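Sorting Blocks on Wednesday Nights: A Talk with the Ridgate Robotics Club
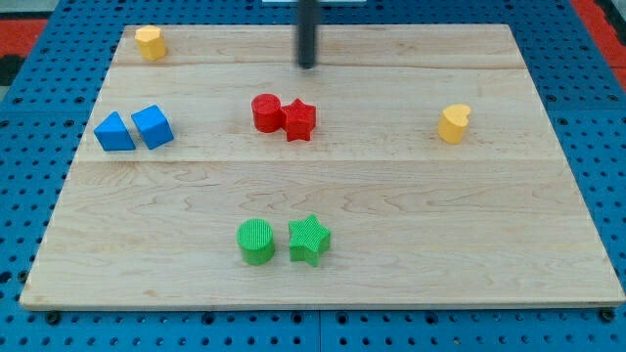
Colored blocks on the club's wooden board, with the tip of the arm just past them.

The robotics club at Ridgate meets in the old drafting room, and by the time I got there the arm was already running. Seul-gi Pyo, a senior and the club's captain this year, had a laptop open on a stool and was reading numbers off it to another student, who wrote them down in pencil.

The project is called Trolari. The name was left over from a bridge-building entry a few years back, and the students liked it enough to use it again. The task is simple to state. Blocks in different colors and shapes are set out on a board, and the arm has to push them into whatever grouping it is asked for.

"People expect it to pick things up," Pyo said. "It has a rod. It pushes. You can get a lot done by pushing, but you have to think about it in a different way. If you want a block to go left, you have to get around to the right side of it first."

The club began with cubes and cylinders and added the other shapes in November. Pyo said the stars gave them the most trouble.

"A cube has flat sides, so you can line up on one and go. A star, if you hit it on a point, it spins. Then you've moved it an inch and it's facing some other way. We lost two weeks to that."

I asked what they did about it. She said they now aim for the gap between two points, where the rod can settle, and they push more slowly. The heart is handled in much the same way, through the notch at the top if the arm can reach it. If it can't, the program tries one of the long sides and checks again after a short push.

The faculty adviser is Samina Khattak, who teaches physics and has run the club for 3 years. She said her main job is asking students to write things down.

"They want to change four settings at once and see if it's better," Khattak said. "Then it is better, and they don't know why. So I made a rule. One change, then a full set of runs."

A full set is 200 runs. That takes the club two meetings, sometimes part of a third if the camera mount slips and has to be squared up again. On the last full set, which used the simplest task of bringing two blocks of one color together, the arm finished 188 of them. The students went through the 12 failures one at a time. Most were blocks pushed too close to the edge of the board, where the arm is not allowed to follow.

"We could let it go farther out," Pyo said. "We talked about that. But then it can knock a block off, and somebody has to stop the run and put it back. I'd rather it gives up."

The limit is set in software and can be changed in a minute. Khattak said she has left that decision to the students, and they have voted on it twice – both times to keep it.

The board itself was made in the wood shop from three planks and sits on the blue pegboard table that the arm came with. Earlier the club worked straight on the table. The holes caught the edges of the smaller pieces, and the picture from the camera was harder to work with.

"The dots confused everything," Pyo said. "Plain wood is much easier. It does have a grain, but you can tune that out."

There are 14 students on the list and nine or ten on a normal night. Newer members start by setting up the blocks between runs. Pyo did that job herself as a freshman, and she said it is how you learn which layouts are hard. Two blocks touching are harder than two blocks far apart, for instance, because pushing one usually moves the other.

In the spring the club will enter the regional meet, where teams get a layout they have not seen before and a spoken instruction to go with it. Last year Ridgate lost in the second round to a team from Betancur, which had a faster arm. Khattak does not expect to match their speed.

"We'll be slow," she said. "I've told them that's fine as long as it ends up in the right place."

Pyo graduates in June. She has started a notebook for whoever takes over as captain, and most of it so far is about the stars. The next set of runs starts Wednesday at 6, and students who want to join can come to the drafting room then or see Khattak during lunch.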